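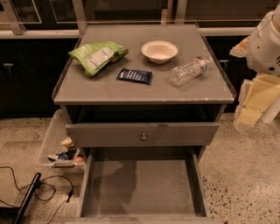

A grey nightstand with snack packaging and a white bowl on its top.

Skanlow Ring

The Skanlow Ring is a prehistoric earth and stone enclosure on a low ridge above the village of Skanlow. It consists of a circular bank, an inner ditch and the remains of a setting of upright stones. Most archaeologists place its construction in the late Neolithic, with alterations continuing into the early Bronze Age. Its original purpose is not known.

Description

The enclosure has a single entrance on its south-eastern side. The bank survives to shoulder height in the north, but has been levelled by ploughing along much of the southern edge. Five stones remain upright and a further three lie where they fell. All are of a coarse grey sandstone that outcrops at Buleo, in the next valley. The tallest, known locally as the Fliker Stone, leans towards the centre of the ring and bears a row of shallow cup marks on its inner face. The marks are worn and their number is disputed.

Early accounts

The ring is first mentioned in a parish boundary record, which calls it "the old fold" and treats it as a place for penning sheep. Later owners removed several stones for gateposts and for the footings of a barn. Part of the barn wall still stands beside the lane, and at least one of its blocks has cup marks similar to those on the Fliker Stone.

Excavation

The first systematic excavation was directed by Balthasar Gisler, who cut a trench through the bank and the ditch behind it. He recovered antler picks, charcoal and a quantity of plain pottery, but did not publish a full report. His notebooks were later edited by Justinas Grīnberga, whose catalogue lists 3,891 finds, most of them flint waste. Grīnberga also reopened part of the original trench and showed that the ditch had been recut at least once.

Interpretation

Gisler believed the ring was a burial place, although no human remains were found within it. Grīnberga argued for a seasonal meeting ground, pointing to the large amount of animal bone in the ditch and the lack of any permanent dwellings nearby. A third view, put forward in the Palamarchuk survey, links the entrance with sunrise in midwinter. Critics have noted that the entrance is wide enough to take in the rising sun for several weeks, and that the skyline may once have been wooded.

Folklore

A local tradition holds that the stones are harvesters punished for working on a holy day. Another says that the Fliker Stone turns once each year, on the night of 2nd January. Neither story is recorded before the barn was built.

Access

The site is on private grazing land and is reached by a footpath from the village. It receives about 2,000 visitors a year. The path is closed during lambing.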